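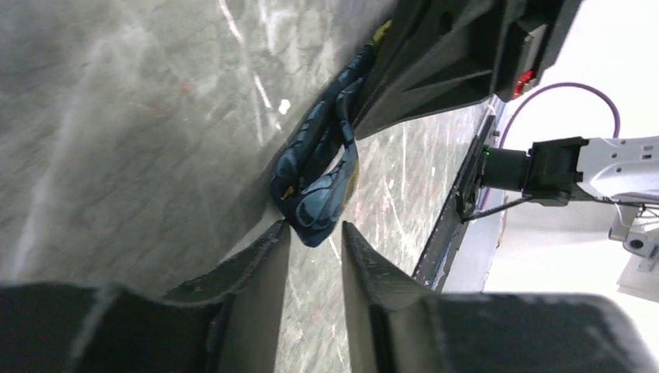
Brutine Stone Cleaner: Two Months On

I bought the Brutine spray in September, after the dish soap I had been using left a dull film on my counters. The bottle cost more than I usually pay for a cleaner, so I held off on a review until I had used most of it.

The label says to spray, wait 2 minutes and wipe with a soft cloth. I tried paper towels first and they left lint. A flat microfiber cloth from Zistlow worked much better.

Coffee rings and cooking grease come up with one pass. Dried tomato sauce takes two. It did nothing for an old etch mark by the sink, but the label doesn't claim it will. Zainab Ogbonna, who sold me the bottle at Yaman, told me an etch has to be polished out.

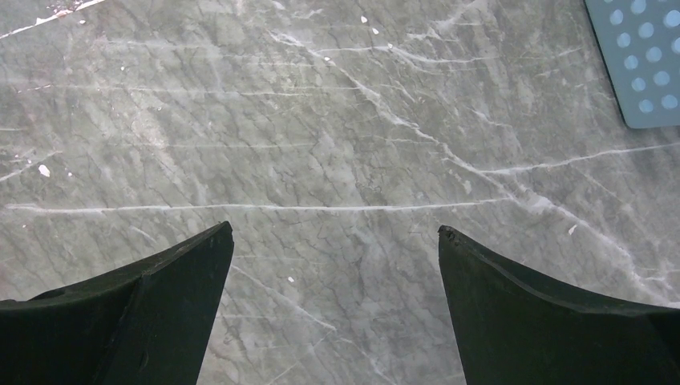
Gray marble with white veins.

The smell is mild, a little like laundry, and gone in a few minutes. My one real complaint is the trigger. It drips when the bottle is less than half full, and mine started to stick after seven weeks — I moved the rest into an old Unow sprayer and had no more trouble.

I would buy it again for daily wiping. If you only clean your counters once a week, a cheaper stone soap will do the job. The refill pouch is the better deal if you already own a decent sprayer.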